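Kenell wants the robot to be rented like a floor polisher
06/01/2023

The small firm Trukura has rented out cleaning machines to offices and motels for many years. Since last July it also offers something else under the name Kenell: a mobile robot with arms, which comes with two kinds of end tool, a setup visit and a telephone line for when it gets stuck. I met the product manager in the showroom, where the grey carpet is the same that many of the customers have on their own floors. He asked me not to print his name, as he prefers that the service is discussed and not himself.

"People call us and ask if it can do the laundry," he said. "I answer that it can do a part of the laundry, and then I ask which part they hate the most. Almost always it is the picking up and the carrying. The folding we do not sell yet."

The standard tool in the package is a gripper with two fingers. Customers choose it for cloths, towels, soft toys and other things which have no fixed shape. He considers soft items harder than boxes, as a cloth never lies the same way two times. The pads on the fingers are counted as a wearing part and are included in the rent.

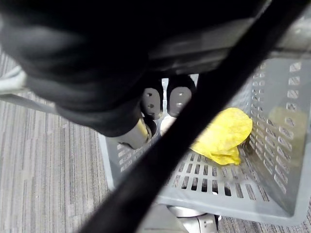 The two-finger gripper at the basket, with a yellow item inside.

I wanted to know what a customer must prepare at home or at work. "Less than they fear," he told me. "Keep the baskets of one type. Light colours are good, holes in the sides are no problem. And please tell us about the carpet before we come, not after." The setup visit takes 8 hours, and he admits that most of this time goes to the rooms and very little to the machine.

The second tool is a hand with metal fingers and a thumb, made for Kenell by the workshop Tromberg. It costs 200 dollars more per month. The hand is covered in dark fabric, and I asked if this was for the look.

"No, the look we got for free," he laughed. "The cover keeps lint and dust away from the inside. You take it off, you wash it, you put it on again. Before, we had to open the hand, and that was an afternoon." 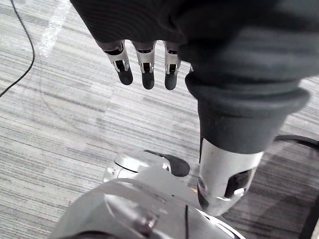
Tromberg hand in its fabric cover, fingers pointing down.

The price was for me the weak point. The basic rent is 2000 dollars per month, and a competing offer from Akande begins lower, although without the setup visit. He did not want to argue about it. According to him a motel with 100 beds can calculate the matter by itself, and a family should probably wait.

Would he have one in his own house? He thought about this for a while. "For the evenings, yes. In the mornings my kids would put their breakfast on it."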